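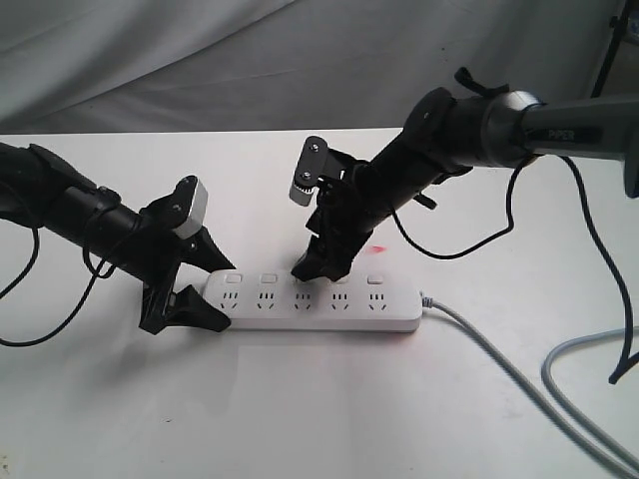

Can I leave a power strip switched on when nothing is plugged into it?

It does little harm, but switch it off. A strip that is on draws almost nothing by itself, and turning it off means the next person plugs in with no power at the socket.

That question has come to the Strazds building desk more than once since the shared work rooms reopened in February, so this issue's housekeeping item is about the white five-socket strips. They are in most of the work rooms now and have replaced the older ones with a single master switch.

Each socket on the new strips has its own switch right next to it. You can cut power to a lamp and leave a charger running. Please use the switch for the socket you want and leave other people's alone. 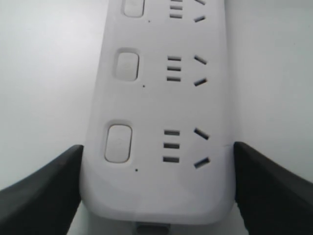
The sockets take a flat two-pin plug or a three-pin plug with slanted blades. If your plug has a different shape, ask at the desk for an adapter and bring it back when you are finished. Do not bend pins to make a plug fit. We have thrown out 2 strips this year with damaged sockets, and both came from the Prandton room.

Where to put them: on the table or on a shelf, with the sockets facing up. Keep them away from the sink end of the room. The cord should have some slack but should not cross a walkway. If it won't reach the wall, move the table closer. Plugging one strip into another is not allowed anywhere in the building.
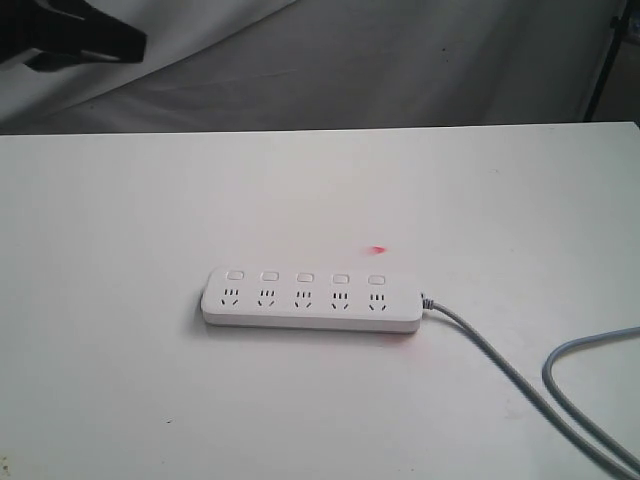
Five-socket strip with nothing plugged in.

Kettles, heaters and the laminator go straight into a wall outlet. Laptops, phone chargers, desk lamps and battery chargers are fine on a strip. If the plug or the strip feels warm, switch everything off, unplug it from the wall and bring it to room 532. Don't put it back on the shelf for someone else to find.

At the end of the day, turn off each switch and pull the plug at the wall – by the plug, please, and not by the cord. Coil the cord loosely. Tight wraps around the body of the strip wear out the cord where it enters the end. 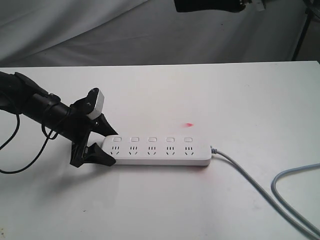 Spares and returns

Spare strips are kept in the Istura cabinet outside room 567. Sign the sheet when you take one and again when you return it. The old master-switch strips can go in the Flultero recycling bin by the freight elevator, with the cords left on.

Last updated: August 14, 2022

Search this site Search Clear

This site uses cookies to remember your settings. Accept Manage preferences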